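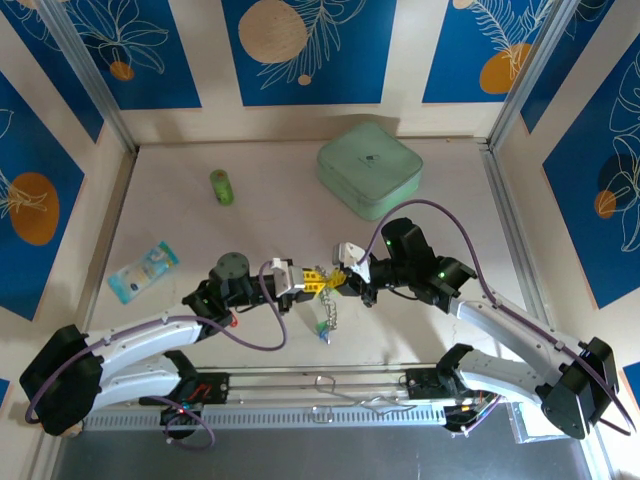 The things by the door

Sevim Akyol has been locked out of her own flat twice. The second time cost her 400 to put right, and it was raining. Since then she has thought a good deal about keys, and about all the small things that travel with them.

She runs a repair counter at Nitari, a shop for bags and small leather goods in the old part of Gornholm. People come in with a broken zip or a strap that has given way, and before she can start work they have to empty the bag on to her counter. Out come the keys, a packet of tissues, a little bottle of something, a box with who knows what inside. "They always apologise," she says. "I don't mind. Mine is the same."

The trouble with keys is that they gather company. A ring starts with a front door key and perhaps one for the letterbox. Then somebody gives you a keyring from a holiday, and the gym gives you a tag on a chain, and the bike lock comes with a spare you mean to put in a drawer. Sevim once weighed a customer's bunch on the scales she uses for rivets, and it came to 852 grams. Half the keys on it opened nothing the owner could name.

Her advice is to lay the whole lot out on a hard, pale surface, where you can see every piece. A kitchen worktop is good. Take the rings apart and try each key in each lock you still use. Any key that fits goes back on, and the ones that don't go in an envelope with the month written on it. If the envelope is still shut by December, throw them out.

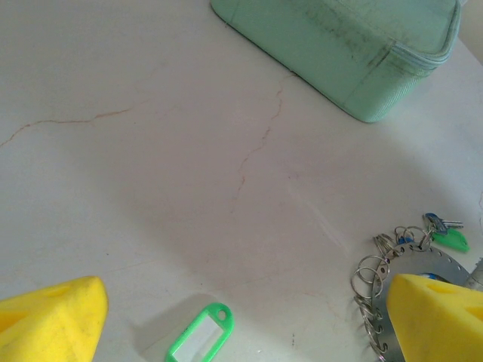 Labels are the next job. The cheap plastic key tags with a slip of paper inside do perfectly well, and most people who buy them never write on the paper. Sevim writes one word in pencil: shed, cellar, Mum. She never puts an address on a tag, and neither should you. Colour helps too, as long as you keep to it. Green for home and yellow for work is plenty to remember at two in the morning.

Then there is the question of where it all lives. A bowl by the door fills up with receipts inside a week. Sevim prefers a small zipped pouch with a firm base, one that stays open while you look in it. The Güneş ones she sells have piped edges, which wear better, and a light lining so a black key shows up. Sedov makes a cheaper one that does the same job, though the zip is stiff for the first month.

A pouch that gets used will get dirty. Pale fabric shows it most along the top, where hands go. She cleans hers with lukewarm water, a drop of washing-up liquid and an old toothbrush, working along the zip and the seams first, and leaves it open on a towel overnight. Radiators are a bad idea - the piping shrinks and the corners go out of shape.

She has kept the same pouch since 2000, when she started at the counter. The zip has been replaced 2 times, both by her. Her spare front door key is now with the neighbour downstairs.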